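Notebook, living room set-up, 10 Mar 2026

Rug and floor first. Ojārs Mägi still says the grey rug should go back to where the February plan had it, 46 cm off the wall. I don't buy it. The plan was drawn off the Zillano listing, and the listing has been wrong twice already on the size of the room. I'd sooner set it by eye against the boards and write down what we end up with. The boards are a warm brown and every crooked edge shows on them, so the rug edge matters more than the plan does.

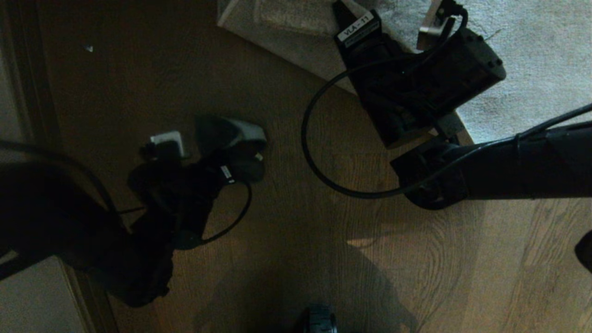 Corner lift is my other gripe. The Pisora underlay is supposed to stop it and I'll believe that after a month. Ojārs wants tape. Tape on a timber floor we have to hand back is asking for a fight over the bond, and I told him so.

Sofa: leaving it along the white wall. The argument for turning it 90 degrees was "better light", but the balcony door gives more than enough as it is. Turn it and you lose the walk to the door, plus the wall switch ends up stranded. Two white throw pillows on it, fine by me. The seat is collecting gear again – orange plastic bag, the black Nike backpack – and I've stopped believing the "bags go in the hall" rule will stick. Either we put up hooks or drop the rule.
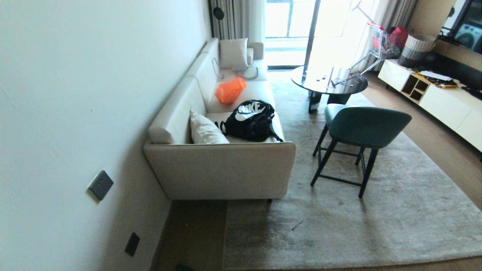
Round black table stays in front of the door for now. Glossy top, so expect fingerprints. Mikura quoted for a matte one, ref 2314, and I can't see what we'd get for the money. Not answering them this week.

Cords are the bit I'd actually fix. White one over the sofa, black ones on the floor. Hunt clips were suggested. We tried those in the other flat and they let go of the skirting inside a fortnight, so somebody needs to show me a better batch before I sign off on more.
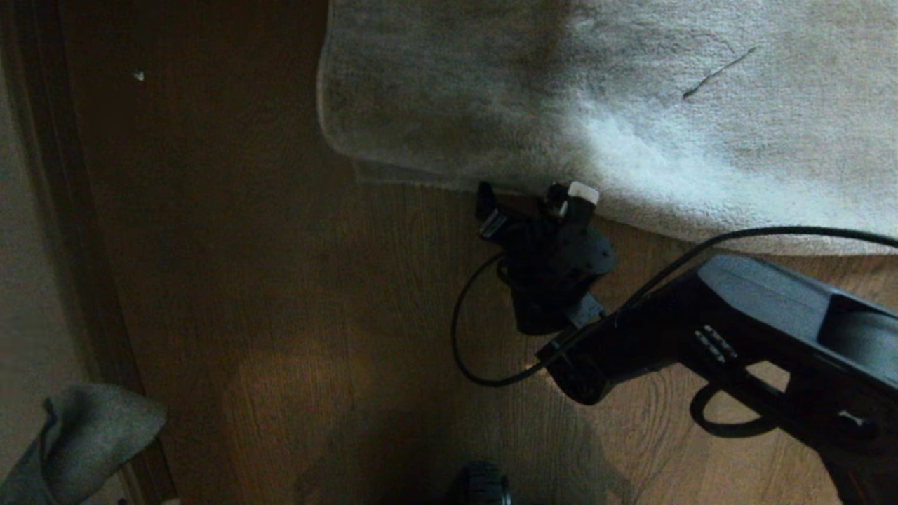 Black cord and pale towel on the floorboards.

To do: re-measure rug to wall, price hooks, ask Ojārs where his 46 came from.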